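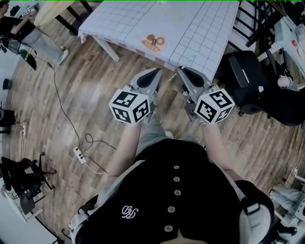
How often do households replace a cloth table cover? In the Trevitz survey, most replaced one only when a stain would no longer wash out.

Home Issues Authors Search

3.2 Household linen and reported wear

The survey reached 1660 households in Sturkthorpe and closed in February. Respondents listed the cloths in regular use and the washing method for each. Printed cottons were washed more often than plain ones — a pattern also reported by Obeidat for the Desen district.
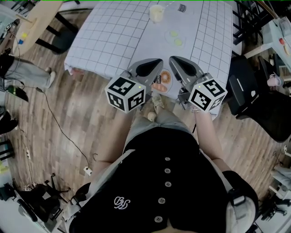
Figure 2. Table covered with a grid-print cloth.

Washing frequency was then compared with the age of the cloth. Older cloths were washed at lower temperatures, and their owners described fading more often than tearing. Records for 1829 cloths were complete enough to be used in Section 4.

Related articles
Kitchen towels in shared housing
Line drying and color loss: the Ayaaba study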